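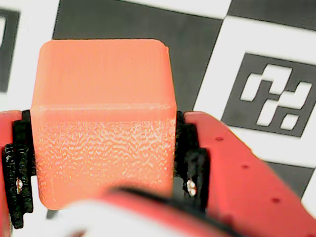

Cube in the gripper, Hestmont bench

About us

Juretari is a small shop in Hestmont. We write bench rules for people who run small robot arms – schools, clubs, startups with one table and no safety person. Started in January with a two-page checklist for Wolley, our first client. It grew.

What we do

We visit, watch you work, write down what you should be doing, then come back and check. Everything gets tried on our own bench first. Cubes, a green ring, a marker mat, an arm. Same task over and over until the rule makes sense or gets tossed. 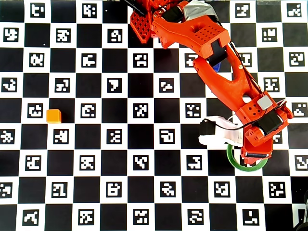 Most of our rules are boring and we like it that way. Hands off the mat while the arm has power. One person calls start, same person calls stop. Check the screws every 20 runs. After 200 runs the fingers come off and get looked at properly, even if they seem fine. If the mat moves, recalibrate – no eyeballing it. Write down the failed grips too, poeple skip those.

The full set is called the Amegashie list, five pages, free to copy. Last revised 4/6/25. We cut the section on lighting, it was to long and no one agreed on it.
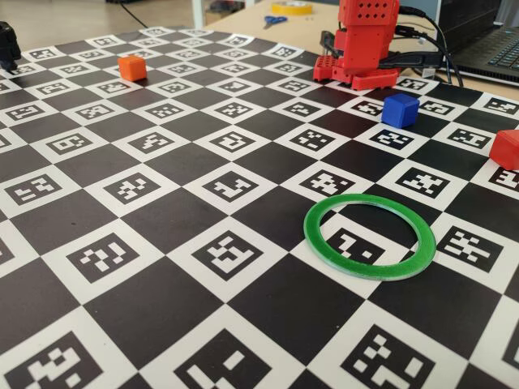 Working with us

Visits take one day, follow-up a month later. Around 100 benches checked so far, mostly schools. We don't sell arms or parts and don't take commission from anyone who does. Small clubs pay what they can. Use the contact form – replies can be slow when we're on the road.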